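Sourdough in a cold kitchen, what's working for you?

Kirsten Hallgrímsson
8:40 pm
Finally cracked it! My kitchen sits at 60F most of the winter and I'd been following a recipe written for somebody in the tropics. Gave the dough the whole night plus the morning (900g of flour, so a big batch) and it rose like mad. Crust crackling away on the rack, I could have cried. Shaping is next on my list, I want to get it right on a plain white top with no flour thrown about.

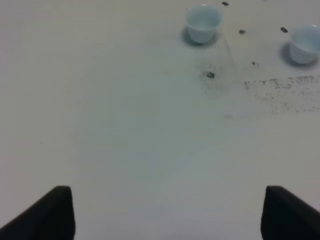 Þórey Stougaard
8:58 pm
Lovely stuff Kirsten, but I'd never leave it that long. Mine goes sour enough to strip paint. I put the bowl in the oven with only the light on, it gets to 71F in there and I'm shaping by teatime.

Kirsten Hallgrímsson
9:05 pm
See, I like it sour! And the oven's always got a lasagne in it here.

ivby_crumb
9:31 pm
With Þórey on the warmth, with Kirsten on the flavour. Has anyone tried splitting it? 2 hours somewhere warm, then the cold larder overnight. Best crumb I've had, big glossy holes, and I'm using ordinary strong white from the mill shop at Flarberg. I've stopped weighing the water for the starter too, just go by eye with a little white cup.

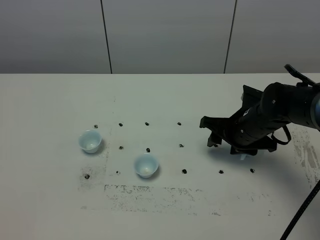
Flarberg & Ivby Home Bakers' Club > Bread > Sourdough

Þórey Stougaard
9:44 pm
By eye?! No no no. Weigh it. Half the problems on this board are wet starters.

ivby_crumb
9:52 pm
It's a starter, it'll forgive you. Mine's lived through two house moves.

Kirsten Hallgrímsson
10:10 pm
Trying the split method tomorrow, will report back. Does the larder want a lid on or a damp cloth?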